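Search this site
Enter keywords Go

Wetholm handheld demonstrations — progress report to Kasten, January

Hello again, and thanks for being patient with this one! I wanted to get the retraining numbers in before I wrote, and the training machine was tied up for longer than I'd hoped.

The short version: we have 2535 usable demonstrations against the 3000 we promised you, the budget is where it should be, and the part I was most worried about (getting the two hands to agree with each other in time) is mostly sorted. There's one thing I'd like your okay on, and I've put it near the end.

You'll remember that the first half of the grant went on remote control. The person sat at the Wamen console and drove both arms through the task, and we recorded everything. It worked, but it was slow going. People got tired, they overshot, and they developed a funny habit of stopping dead above an item before picking it up. The robot learned the stopping very faithfully. I still have a clip of it hovering over a box like it forgot why it walked into the room.

So since the fall we've mostly been showing the task by hand. You hold a gripper in each hand, you do the job at the table, and the motion of the grippers becomes the training data. New people pick it up quickly, usually in one morning, and the movements come out so much smoother — you can tell from the plots before you've trained anything at all. 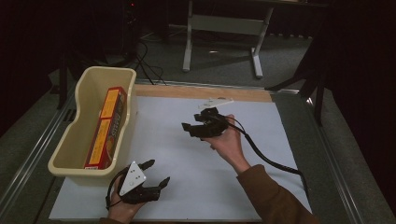
The task set is the same as in the proposal: taking boxed goods out of a basket, putting them back in, and moving them across the table from one hand to the other. Taking out is in great shape. Putting back is good. The handover is the one that keeps me up at night, as it depends on both grippers being tracked well at the moment they come closest together, and that's exactly when one tends to block the view of the other. We lost a fair number of takes to this before we changed how we teach it. Now we ask people to bring the hands together at an angle and to leave a little breathing space between them. It feels slightly stiff at first and then you stop noticing.

The timing problem I wrote about last time was a drift between the left and right recordings. It was small, but in a handover small is plenty, and the trained arms would let go just before the other side had closed. I'd blamed the cables (I owe the cables an apology) and then found it was in our own recording software, Pirkudis, which was stamping one side when the data arrived and the other when it was sent. The fix took an afternoon. Finding it took most of a month. We were able to correct the older takes too, so nothing had to be thrown out for that reason.

On results: with the hand-shown data alone, the robot now finishes the taking-out task 77 percent of the time on boxes it was trained with. Boxes it hasn't met are weaker, nearly 40 percent, and most of the misses are the same miss. It goes for the long side of a box lying at a slant and pushes it into the wall of the basket. We have lots of demonstrations with the box lying straight and too few with it turned, which is my fault for letting people tidy up between takes. The new instruction sheet says to drop the box in and leave it however it lands.

Money is dull this time, happily. We underspent a little on console hours and overspent a little on replacement gripper fingers, and the two nearly cancel out.

Now the thing I need from you. I'd like to move the remaining console hours over to hand demonstrations and spend them almost entirely on slanted boxes and handovers. The total stays the same, and I'd keep a small set of remote-control takes for comparison. If that's all right with you, a one-line reply is enough and I'll update the plan to match.

Next report will have the handover results, good or bad, and the comparison between the two ways of teaching.

Recent updates
Getting started at the Wamen console
Pirkudis release notes: time stamps
Why we changed the gripper fingers
Kasten grant: autumn report

This site uses cookies to remember your settings. Accept | Manage choices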